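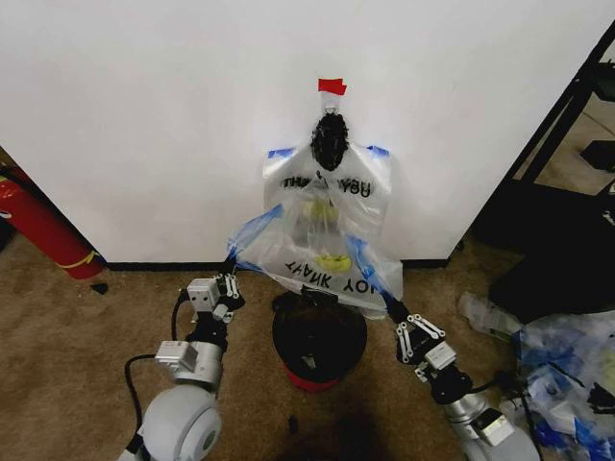 Where should used carrier bags live? Somewhere low, in plain sight, and close to where you unpack the shopping.

Ours used to breed under the sink at Clultance, 39 of them at last February's turn-out, and I do so love a cupboard that shuts! Now one bag hangs on the wall and holds the rest.

The hook takes the weight, and a strip of blue painter's tape on each shoulder keeps the bag flat - you'd be surprised how much tidier it looks. I rather like having THANK YOU and a yellow smiley face to greet me, too.
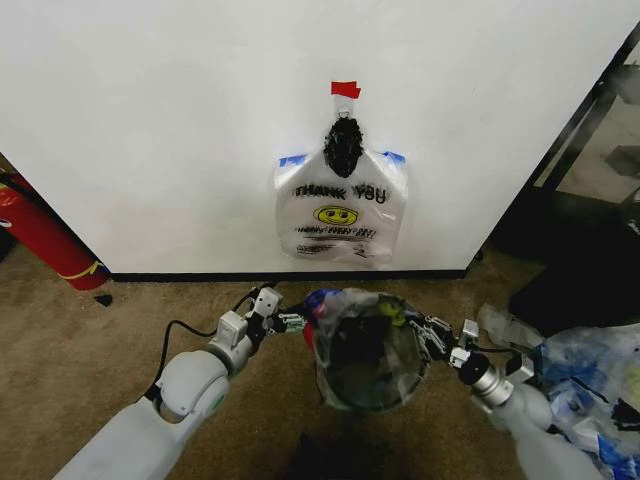

Sorting the pile

Smooth each bag, fold it in 2, and tuck it in.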